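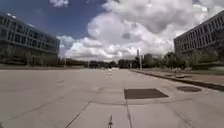

Still Waiting on the Clip

Owners of the Fendton Kabbaj will be familiar with the sliding door. It slides. It also, on vans past a certain age, slides when you are merging, and for that the company issued a service bulletin in April covering the rear latch retainer, part 3403, a piece of molded nylon that fits in the palm of your hand with plenty of room left over for your invoice.

The bulletin is a good one as these things go. It admits that the retainer gets brittle. It says dealers should replace it free of charge on any Kabbaj from the affected build range, whatever the mileage, and that the job takes less than an hour. Several of you booked in the same week it came out, and several of you then learned that "free of charge" and "in stock" are different departments.

Here is where things stand, as best we can piece together from the dealers who still pick up the phone when they see our number.

The retainer is made by Plandum, which has supplied Fendton with small interior plastics since 1990. Plandum moved its molding work to a new building over the winter. The presses made the trip fine. The tool for the retainer went with them and was found to be out of tolerance once it was set up again, so the first run was scrapped. A second run passed inspection and was packed in cartons labeled for the left-hand door, for a van that has one sliding door, on the right. Fendton's warehouse, quite properly, refused them.

You might think someone could walk over with a roll of new labels. That was suggested. The parts system, Pilix, will not accept a carton back into stock once it has been refused, because in the view of Pilix a refused carton has gone home. It has to be returned to the supplier, credited, re-invoiced and shipped again under a new number. So the cartons went back up the interstate and came down it again, and by the end of all that Fendton had 1218 retainers on hand against 1424 open dealer orders.

Readers who are good at subtraction will have spotted the problem. Readers who have dealt with a parts counter will have spotted the other one, that a dealer with three Kabbajes on the books tends to order six retainers to be safe. The company says it is now filling orders by vehicle identification number, one part per van, and that anything ordered "for the shelf" goes to the bottom of the pile. If your dealer put in a general stock order without your VIN on it, you are not in line. You are standing near the line.

What to do about it

Call the service desk and ask them to read you the VIN on the order. Don't ask whether it has been ordered. They will say yes, and they will mean it.

If the VIN isn't there, ask for the order to be canceled and entered again. You do lose your place, but it was never much of a place.

Keep the door closed with the manual lock as well as the latch. The bulletin recommends this and so do we. Child passengers should be on the other side of the van where you can manage it.

Please do not buy the aluminum retainer going around on the auction sites. We have had one on the bench. It is nicely made, and it is harder than the striker it rubs against, so in a year or so you will have a perfect retainer and no striker. The striker is welded on. A repair to that is outside the bulletin and comes out of your own pocket.

If you already paid for the repair before April, Fendton will refund the part and the labor at the posted rate. You need the receipt, a copy of the registration and the patience to fill in a form that asks for the color of the van on two separate pages. Black ink, please. They sent Hamidreza Hosseinzadeh's back for being blue, and he had to ask whether they meant the ink or the van.

And about that vibration

While we had the service people on the phone we asked again about the hum that long-wheelbase vans make at highway speed on concrete. The official answer is that it is a characteristic of the vehicle. Pressed a little, they allowed that the characteristic gets better with the tire pressures from the door sticker, which are lower than the ones in the owner's manual. The manual is being revised. It has been under revision for as long as we have been putting out this newsletter.
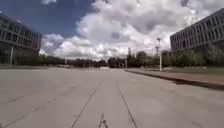

Virgil Filip writes that he dropped his rear tires to the sticker figure and the hum went away completely, only to be replaced by a rattle he had never been able to hear before. He has traced it to the sliding door. He would like to know whether the bulletin covers noise, and the answer, Virgil, is that it covers the retainer, and that you should get your VIN on an order before you tell them about anything else.

Next month: heater hoses, and a correction to last month's piece on heater hoses.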